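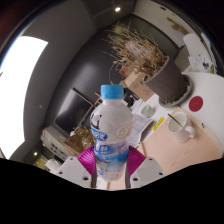
Selina Fuchs wrote in to say that she drinks four cups of coffee before lunch and hardly a drop of plain water until supper, and would we please print something to shame her into better habits. Well, Selina, I don't believe in shaming anybody, but your note did get me thinking, and I suspect plenty of readers on the Trurnberg side of the valley could tell the same story in January.

Winter is a funny time for thirst. In October I still come in from the garden wanting a big glass of something cold, and then the heat goes on in the house, the air gets dry as crackers, and somehow I forget all about it until my lips crack. My mother kept a pitcher on the kitchen table all winter long with a slice of lemon in it, and we poured from it every time we walked by - I have gone back to doing the same, though my lemon slices are thicker than hers ever were.

If cold water doesn't appeal, try it warm. A mug with a little ginger and honey goes down very nicely in the evening, and soup counts too, as far as I'm concerned! When you head out on the ski trail, tuck your bottle inside your coat so it doesn't freeze, and take a drink at the bench before the climb, even if you don't feel like it.

Valentin Sutter is leading the winter walk again, from the Hirarau parking lot up to the old chapel and back. It takes 2 hours at an easy pace, with a long stop at the top for talking (there is always a long stop for talking). He has room for a few more, so put your name on the sheet by the library door. Bring something to drink, Selina, and I'll bring the ginger cookies.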